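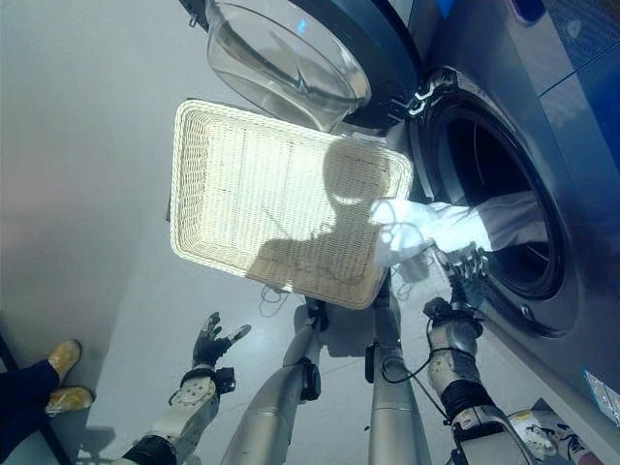

### 4.2 Unloading and the basket

Earlier work on household laundry treats unloading as a single step that ends when the drum is empty. We doubt this. In the 14 homes of the Skalusora survey, people stopped, went back, and moved things between drum and basket in ways a single time stamp can't capture. The survey form had one box for all of it.

The basket gets even less attention. Ó Conaill's checklist asks only whether one is "present." Yet where it sits decides how far each piece has to travel, and a low basket on the floor by the open door asks for a good deal of bending.
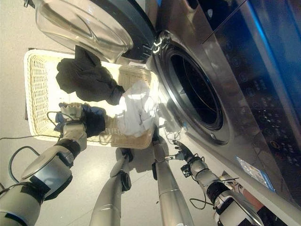 **Figure 7.** Front-loading washer with its door open and a wicker basket on the floor before the drum. The basket holds black, white and navy garments. *Photo: Plumico.*

Of the 251 unloading episodes we coded, 9 were dropped for missing start times. Readers should be careful with what remains. Sorting by color is often said to happen before the wash and never after, but our coders could not agree on what counted as sorting at the basket - a dark shirt laid to one side may mean a plan, or nothing at all.

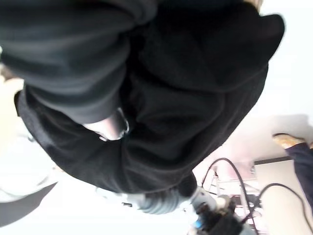

The Flolta scale has the same weakness. It scores a mixed basket as "unsorted" and takes that as a sign of haste, a claim for which we found no support in the diary entries. Until coders can agree on the simpler question of when unloading ends, we see little point in scoring how well it was done.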